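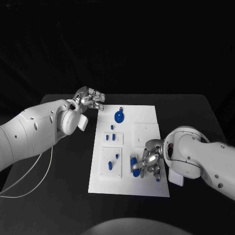 Two white arms and a white board on a dark table.

How to Refinish a Small Wooden Side Table

Posted by Annunziata De Luca on Friday, December 28, 2018

This method is for solid wood side tables with an old clear finish that has gone cloudy, sticky or scratched. It is not for veneer, which sands through quickly, and it is not for painted pieces made before 1978, which should be tested for lead first. The table used for these notes is a maple piece with a single shelf and turned legs. It came out of a Motel clearance lot and had one water ring, two cigarette marks and a loose stretcher.

Working time is 8 hours spread over four days. Most of the remaining time is drying.

Materials

Paste stripper, one quart
Mineral spirits
Sandpaper in 120, 180 and 220 grit
Wood glue
Gastia oil stain, half pint (optional)
Clurance satin wipe-on finish, one pint
Lint-free rags
Plastic scraper, old toothbrush, brass brush
Two bar clamps
Chemical-resistant gloves and safety glasses

Step 1. Take it apart as far as it will go

Turn the table over on a blanket. Remove the screws that hold the top to the apron and put them in a jar. Label the underside of each corner with a pencil so the top goes back the way it came off. If the legs are glued and tight, leave them. A tight joint that is forced apart will usually split the apron.

Check each stretcher by twisting it by hand. Mark any that move.

Step 2. Strip the old finish

Work outdoors or with a door and a window open. Brush the stripper on in one direction, in a thick coat, and do not brush back over it. Cover with plastic wrap to keep it from drying out. Wait for the time given on the can, then test a small area with the scraper. If the finish lifts down to bare wood, scrape the rest. If it only softens on top, cover it again and wait another 15 minutes.

Round the corners of the scraper with a file before you use it - a square corner leaves grooves that show under stain.

On turned legs, use the toothbrush for the wide curves and the brass brush for the narrow ones. String pulled back and forth through the deepest grooves also works. Wipe everything down with mineral spirits and leave it overnight.

Step 3. Repair loose joints

Pull the loose stretcher out and scrape the old glue off the tenon and out of the hole. New glue does not hold on old glue. Dry-fit the joint. If it is sloppy, wrap the tenon with a thin shaving of the same wood and glue the shaving on first.

Apply glue to both surfaces, assemble, and clamp across the legs. Stand the base on a flat surface and check that all four feet touch before the glue sets. Wipe off squeeze-out with a damp rag. Leave the clamps on overnight.

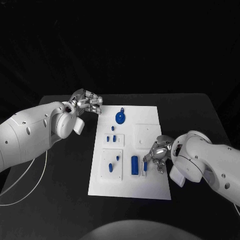

Two arms at the board, seen against a black backdrop.

Step 4. Sand

Start at 120 grit on the top and shelf, sanding with the grain. Move to 180 when the scratches and the ring are gone, then to 220. Use 180 and 220 only on the legs. Vacuum between grits and wipe with a rag dampened with mineral spirits. Look across the surface at a low angle with a lamp behind it. Cross-grain scratches appear as short pale lines and will turn dark if stained.

Burn marks can be deep. Scrape out the char with a knife, sand the spot in a wide shallow area and stop when the dip becomes easy to feel. The second mark on this top did not come out fully and was left.

Step 5. Stain (optional)

Maple takes stain unevenly. Apply a wood conditioner first and stain within the time printed on its label. Test the color on the underside of the top. Wipe the stain on, wait five minutes, wipe off the excess and let it dry for 24 hours. For a second coat, repeat the same wait.

Lay used rags flat outdoors to dry before throwing them away. Oily rags left in a pile can catch fire.

Step 6. Finish

Fold a rag into a pad and wipe on a thin coat of finish, with the grain, one surface at a time. Do the underside of the top as well, or the board may cup. Let it dry for the time given on the can. Rub lightly with 300 grit paper if you have it, or a worn piece of 220, then wipe clean. Apply three coats on the base and four on the top.

Step 7. Reassemble

Wait two days after the last coat. Match the pencil marks, start all the screws by hand, and then tighten them in turn. Do not overtighten. The top needs to move a little with the seasons, so if the old screw holes are round, lengthen them slightly across the grain with a small file.

Keep heavy objects and cloths off the top for two weeks.

Notes

Bawa paste wax can go over the finish after 30 days. It makes later recoating harder, so skip it if the table will get rough use.

The same steps were used on a pine stool in April with one change - the 120 grit was left out because pine dents easily and scratches deeply.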